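Reviews > Robotics > Teleoperation kits

Wolo two-arm teleoperation kit, four months in

The Wolo kit is a pair of small leader arms that you hold, a pair of follower arms that copy you, and recording software called Drerkow. I paid 2910 for the set, with clamps and power supplies. Goel sells a similar package for 2341, but with one leader arm, so you can only teach one side at a time.

Assembly took me a weekend. The servos come numbered and the manual is clear up to the wrist, where two of the drawings are swapped. Calibration is done by moving each leader joint to its stops while the software watches. I redo it whenever I have had an arm apart.

Driving the arms is easy to pick up. The followers keep up at normal hand speed and lag a little if you jerk the leaders. The grippers are harder. There is no force feedback, so you judge a grip by eye, and small items get squeezed more than they need. I teach mostly tabletop jobs with a cup, a tray and little toys, one arm working low while the other waits up out of the way.
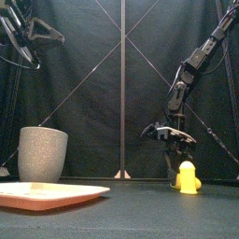
Cerumdale wrote under my first notes on this kit that a waiting arm should be parked in the same pose at the start of every demonstration, or the trained policy picks up the drift. I tried it and agree. Drerkow lets you save a start pose for each arm, and the button for it is in the second menu under Session.

Recording is the best part of the package. A foot pedal starts and stops each take, and a second tap throws the last one away. I collected 100 demonstrations of one pick-and-place job in an afternoon and trained on those. The result was usable with the object near the center of the table and poor toward the edges. With 500, spread over more starting positions, the edges got much better.

Complaints: the leader triggers are stiff, and my index finger is sore after an hour. The cables on the followers need more slack at the wrist than the manual shows. Drerkow has no way to trim a take after saving it, so a slow start stays in the data. Replacement servos took most of July to arrive.

I would buy it again for two-handed work. For one-handed jobs the Goel set should do, and the savings would cover spare servos.

Contact | Copyright Bench Reviews | Back to top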